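Nodau Workroom Guide
Section 4: Setting Up a Table and Looking After the Small Bottles
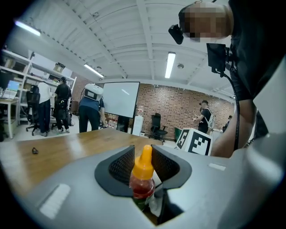 Figure 4-1. Small plastic bottle with an orange pointed cap and a translucent red body. Wooden tabletop behind.

Welcome back! If you have worked through Section 3, you already know where the light switches are and how to sign for a table. In this section we get the table itself ready, and then we spend a little time on the small bottles, which look simple enough but cause more mopping up than everything else in the room put together. Please read the whole section once before you start, and keep it near you the first time through.

What you will need

One table from the Puven row
A Stosta tray with its paper liner
Two soft cloths, one damp and one dry
The bottles for your project, with their caps on
A roll of plain labels and a pen

Getting the table ready

1. Clear the tabletop down to the wood. Run your hand slowly along the edges as you go. Clips and caps like to settle near the edge, and they are easy to miss when the wood is the same warm brown as your cardboard.

2. Wipe the top with the damp cloth, going with the grain, and follow right away with the dry one. Give it five minutes to air before you put anything down.

3. Set the tray on the side of the table nearest your writing hand. Leave a hand's width between the tray and the edge of the table.

4. Smooth the paper liner flat and tuck the short ends under the lip of the tray. If a liner has been used on both sides, take a fresh one from the drawer.

Note: A pack holds 64 liners. When you open the last pack, write it on the supply sheet by the door so that a new one can be ordered in time for the next open day.

CAUTION: The tabletops are sealed, but the seal is thin in places and colored liquids can get into the wood. Never stand an uncapped bottle straight on the table, even for a moment while you look for its cap.

Checking a bottle before you use it

5. Hold the bottle up by its body, with the cap pointing at the ceiling, and look at the level through the side. With the translucent bottles you can generally see it well enough against a window or a lamp. If you can't tell, put the bottle on the little scale and compare the weight with the card on the shelf.

6. Feel around the base of the cap with a dry fingertip. A sticky ring means the cap has worked itself loose, and the bottle needs a wipe and a firm turn before it goes any further.

7. Read the label. If there isn't one, or if it has rubbed away, set that bottle aside and use another. Please don't guess from the color of the plastic - we have refilled a good many bottles over the years, and the outside tells you very little about what is inside.

8. Unscrew the cap over the tray, keeping the point away from your face, and lay it on its side on the liner.

CAUTION: Don't clear a blocked tip with your teeth or with a pin held toward your hand. Soak the cap in warm water for 13 minutes, rinse it, and try again. If it is still blocked, replace the cap.

Refilling

9. Use the small funnel and pour slowly, stopping well below the neck. The full line on the Ho funnel card is at 27 milliliters, and you will be happier staying a little under it, as the bottle needs some air at the top.

10. Wipe the neck, put the cap back on, and turn it until it is snug. There is no need to force it. The threads are plastic and will strip if you lean on them.

11. Write a new label with the contents and the date, like this: 3/15/22. Press it on low down, where your fingers won't rub it.

Note: Bright caps are the easiest to find again when they roll, so if you have a choice, pick one of those for anything you will be opening and closing all afternoon.

Putting things away

12. Stand the bottles upright in the rack with their points up, and fold the liner inward on itself before you lift it out of the tray.

13. Wipe the table again, exactly as in step 2, and look under it as well as on it. Loose caps go in the jar on the supply shelf.

If a bottle leaks after you have closed it, see Section 7, Leaks and Stains. For replacement caps and funnels, see the parts list at the back of this guide.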